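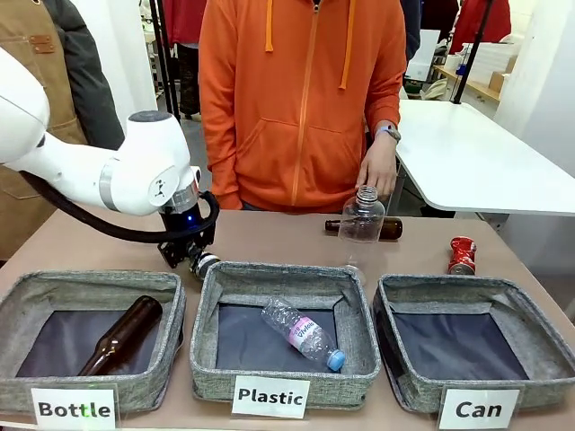 Storage bins with grey woven sides and navy lining; the one on the left carries a card reading "Bottle".

Permission to reproduce remembrances of a deceased actor in a festival program

Posted by Annelies Grabner, March 13, 2022

Our regional film society is preparing a retrospective for the late character actor Mathias Bühler, to be held in July. The printed program will run to 30 pages, in an edition of 1,000 copies. We wish to include short tributes from former colleagues, several of whom posted them publicly on social media in the days following his death. We also hold a letter of condolence sent to the society by the director of Gurnholm, his last feature.

Is written permission required from each author, or is attribution sufficient? The program will be distributed free of charge. I should add that two of the tributes would need to be shortened, as they exceed the space available.

Ewurabena Gyamfi

Attribution alone should not be relied upon. A tribute posted publicly ordinarily remains the copyright of the person who wrote it, and free distribution does not of itself remove the need for consent. Short quotation may be permitted in certain circumstances, but the rules differ between jurisdictions and reproducing a tribute in full is a different matter.

The letter should be treated with greater care. Your society owns the paper it is written on; the director, in all likelihood, retains the right to authorize publication. I would write to the director's agent and enclose a proof of the page.

With respect to shortening, please send each contributor the edited text and ask for approval of that wording. When we prepared the Tremgate memorial booklet, one contributor objected to the removal of a single sentence concerning the filming of Zindska, and the page had to be reset at our expense. Keep all replies on file with the final proof.

Sølve Grønli

We printed tributes in our program a few years ago with names underneath and received no complaints. It was a small run, however - 116 copies.

Fuseini Osei

I concur with the first reply. I would add that the family should be informed before the program goes to press, as a courtesy, and that any still from Gurnholm must be cleared separately with the distributor.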